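The Basket Makers of Susesberg

By Pieter Martens

The bus to Susesberg goes 2 times in a day, and if you miss the second you sleep there. I missed it, and so I learned more on baskets than I had planned.

The village lies above the river Hung, on ground that is too wet for wheat and very good for willow. According to the parish book, 405 people lived here when the railway came to the valley, and almost every house had somebody who could weave. Today there are 19 weavers left. Four of them work full time, in a former dairy called Clernari, where the floor is tiled and easy to wet.

Deepika Panicker is one of the four. She came to Susesberg as an accountant, married, took an evening course to meet her neighbors, and did not go back to the accounts. Her hands are strong and a little rough at the sides of the fingers. When I asked how long a simple basket takes, she did not like the question.

"Do you count the growing?" she said. "Do you count the winter?"

The cutting starts in November, after the leaves have fallen. The rods are sorted by length in old milk cans, tied, and left to dry under the roof. Before weaving they must go back in water, and the time depends on the thickness and also on whether the bark is still on. A rod that has been too long in water becomes slippery and smells of pond. A rod that has been too short will break exactly at the rim, when most of the work is done. 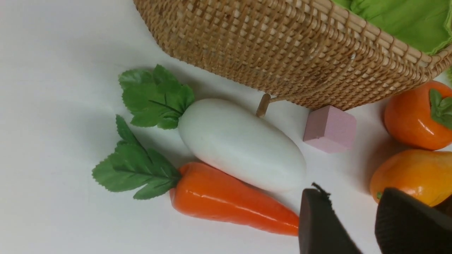
A wicker basket with a green cloth lining. The thicker strands at the rim are wrapped.

The rim is where a buyer should look first. Panicker presses it with her thumb on several places, and if it moves she puts the basket back on the shelf without a word. Then she turns it over to look at the base. Many people carry a basket for years and never see this side, but a base which is not flat will make the whole thing walk on the table.

Linings are a subject on which the workshop does not agree. The older weavers find that cloth hides bad work. Panicker sews them herself from leftover cotton and says that customers want to put bread inside, and bread leaves crumbs. Her advice is to fix the lining with ties, never with glue, so that it can be washed. The wicker itself wants only a soft brush and, once in a while, a damp cloth. It should not stand beside a radiator.

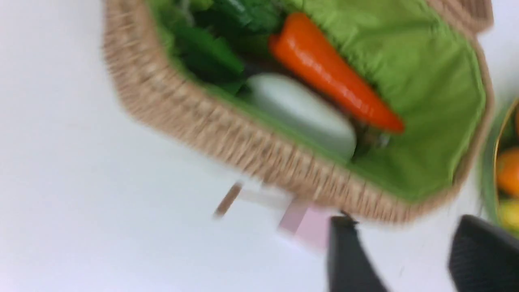

The price is the difficult part. In the market hall at Prarnonico, down the valley, you can find imported baskets for less than what a Susesberg weaver pays for the rods. Panicker does not speak badly of them. Somebody made those also by hand, she says, because there is still no machine that weaves a good basket from willow, and she would like to know what that person received for it.

What keeps Clernari open is repair. People bring log baskets with a broken handle, cradles, a bicycle basket that the dog has eaten. The weavers take out the damaged rods, push new ones in beside the old, and for some seasons the repair stays paler than the rest. Some owners ask to have it stained. Panicker will do it, but she charges extra.

In the evening she showed me the willow field behind the dairy, with the stumps in rows and the new shoots already higher than my shoulder. After that I went to look for a room.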